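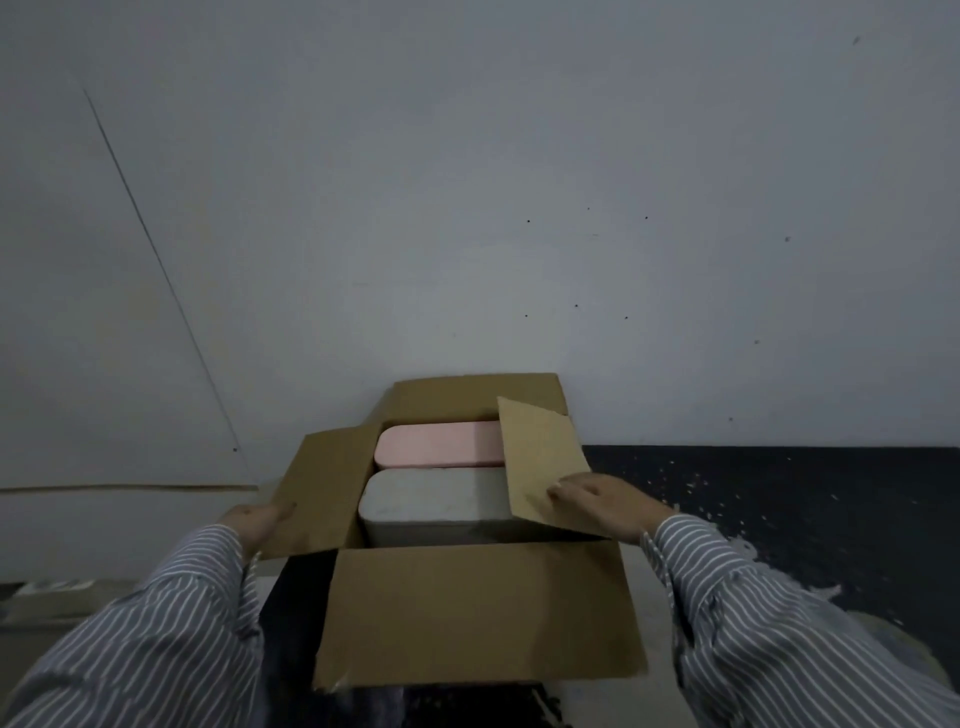
What is the Skirnbridge parcel rate?
A flat postal charge, set by weight band and not by distance, used in the Skirnbridge district.

The rate is usually credited to Ezequiel Ponce, though the evidence is thin. Ponce's own account puts the first year's traffic at 3,000 parcels; the Merkska office ledger lists 1,016. Supporters say the gap comes from lost pages -- a claim that has never been checked.

Martim Cordeiro argued that the flat rate simply moved costs from outlying farms to town customers. Whether it made posting cheaper overall is doubtful. The Falska branch dropped it in September of its second year and gave no reason.

See also: Parcel post; Postage rates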